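# Estimating plantain density on the Nostdale meadow from quadrat counts

## 1. Purpose

The project tested whether ribwort plantain on the lower Nostdale meadow can be estimated well enough from small plots to be useful in the next mowing plan. The meadow covers 2964 square meters and slopes to the north. It is cut once, in July. Earlier records give plantain only as "frequent" or "occasional," and these terms can't be compared between years.

Two questions were set:

- What is the mean density of rosettes per square meter, and how uneven is it?
- How much does the result depend on the way the observer treats plants on a plot boundary?

## 2. Site and layout

A baseline was run along the south fence and plot corners were measured from it. The meadow was divided into three strips of equal width, parallel to the fence, and 60 plots of one square meter were placed at random within the strips, 20 to each. Positions falling on the path were redrawn from the same random number list.

Each plot was subdivided with string into a five-by-five grid. Strings were tied to a square frame of the Overgaard pattern, borrowed from the department store. The frame is rigid but heavy, and carrying it between plots took longer than most of the counts.

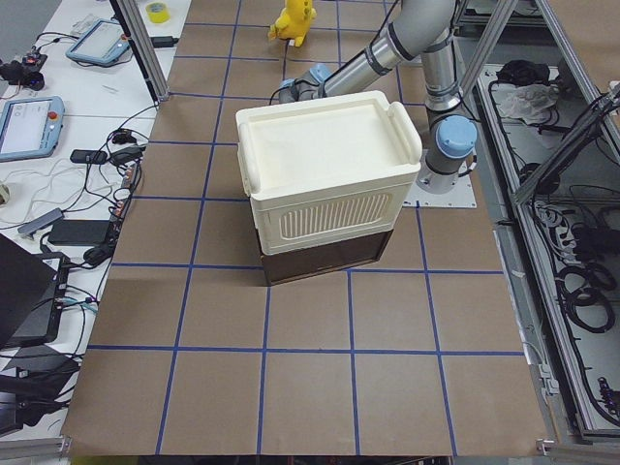 Counting from photographs was considered as a way to shorten the field time. A plot photographed at an angle does not give cells of equal size. Tape lines on a covered tabletop show the same effect: they draw together slightly toward the far edge, the front cells look the largest, and a crate of a given size would seem to fill more cells at the back than at the front. Cover read directly from such a photograph would be biased toward whatever grows nearest the lens. All plot photographs were therefore taken from directly overhead and used only to check the field counts.

## 3. Counting rules

A rosette was counted if it had at least three live leaves. Flower stalks were ignored. Rosettes growing from one crown were treated as one plant if the leaf bases touched.

Boundary plants were handled in two ways. Under Rule A, a plant belonged to the plot if its center was inside the string. Under Rule B, any plant with a leaf over the plot was counted.

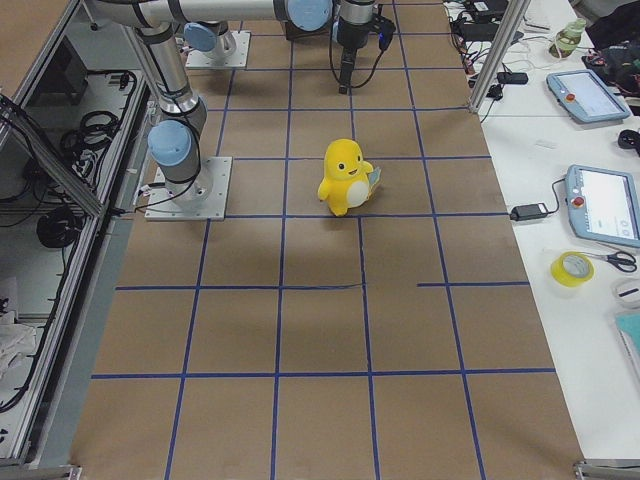 Rule A is easy to apply when the base of the object is visible and small. A plush toy standing upright just past a tape line occupies one cell, and there is no argument about which. Plantain leaves spread flat for several inches in every direction, so the center has to be found by parting the grass. The other difficulty is the line itself. Where a strip of tape stops and starts again, as one of the crosswise lines does to the right, the boundary has to be carried across the gap by eye. Slack string caused the same problem in the field, and strings were retightened before each count.

## 4. Results

Under Rule A, 1339 rosettes were counted in the 60 plots, a mean of 22.3 per square meter. The middle strip was the densest and the north strip the sparsest. Counts within each strip were more variable than a random scatter of plants would produce, and this fits the patches visible from the fence.

The plot counts were entered in Futel and resampled 1000 times within strips to obtain an interval for the mean. The strip differences held in nearly all of the resamples. Rule B gave a higher count in every strip, with the largest increase where the leaves were longest.

## 5. Sources of error

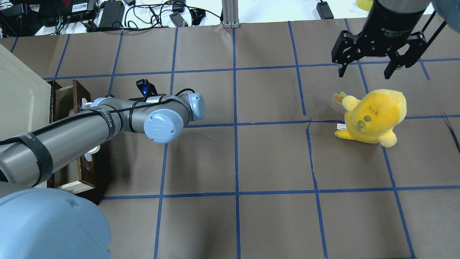 Tall grass hid rosettes, mainly in the north strip, where the sward had begun to lean. Anything that reaches over a grid removes information from the cells beneath it. The gray arm extended over the tabletop does this from the left, and the white parts under it can be only partly seen. In the meadow the grass could be moved aside by hand, but in the overhead photographs it could not, and the photographic check is weakest in exactly those plots.

Two observers counted together, so no separate measure of observer error is available. Seedlings below the three-leaf limit were common in bare spots and are missing from the totals.

## 6. Recommendations

Use Rule A in any repeat survey and state it on the recording sheet. Keep the three strips, but place more plots in the middle one. A folding frame from Ulano should be tried in place of the rigid one. Raw counts and plot coordinates are in Appendix 1.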